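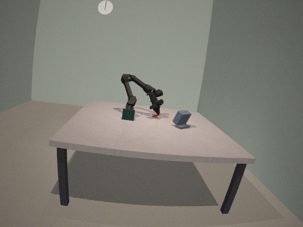 Guoqing Shi thinks the August glaze batch was never sieved a second time, and that this would explain the pinholes by itself. Could be. The log has one pass through the 80 mesh and then a blank line.

Saturday, December 12, 2020

Went back over the Rikau glaze with that in mind. Weighed out 400 g dry, same recipe as before, with the Belov feldspar. Split it in 2 after mixing. First half sieved once, second half sieved twice and left to stand overnight in the covered bucket. Dipped 3 tiles from each, counting slow to get the same thickness. The second half brushed out smoother on the back of the tile, no grit under the finger.

Fired to 996 on the old controller, no soak. Cooled with the lid shut.

Results: pinholes on both sets. Fewer on the double-sieved tiles, mostly along the top edge where the dip started. So the sieve matters some but it isn't the whole story. The Peng clay tiles are worse than the Kurkance ones in either set. I suspect the bisque -- Peng may need a slower climb to burn out properly, and we have been putting both clays through the same schedule.

Color is fine. A bit more green than the August tiles, which I like better on the bowls.

Next: bisque a few Peng tiles by themselves on the slow program, then glaze with what is left of the double-sieved half. Keep the top temperature where it is for now. Write the sieve passes on the bucket lid as well as in the log.

Low on wax resist. The 80 mesh has a small tear by the rim, patched with epoxy -- don't push hard on that side.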